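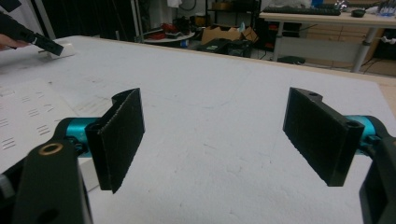 Friday, February 7, 2025

Fuzzy pads all day. Paweena wants a verdict on them by the end of the month, and she wants it in one paragraph, so naturally I have four pages of notes and no paragraph.

The Tunlow pads were smooth rubber and I had gotten fond of them, the way you get fond of a car that only starts on hills. The new black ones have a rough, felt-like face, and my first thought was that somebody had upholstered my gripper. They hold a small white block better than I wanted them to. I squeezed, lifted, tilted, put it back on the foam board, wrote "fine" in the log. Did that 144 times. My handwriting for "fine" is now a straight line.

Thongchai worked the other hand-held from the left side and thinks his long finger beats my wide pads for anything near the paper. He may be right. Mine come in like a pair of snow shovels. He also thinks the teal joints are handsome, which is not a column in the log, though I was tempted to add one.

Left to do: same blocks with the Boonchu controller, then the pads again at half opening. The Hudinora arm can wait until May as far as I'm concerned -- it has 861 pages of manual and I have read 5.

The board is getting scuffed. Paweena asked if we should order another and I said it has character. She ordered another.

Home late. Picked gray fuzz off my sleeve on the bus and wondered if I should log it.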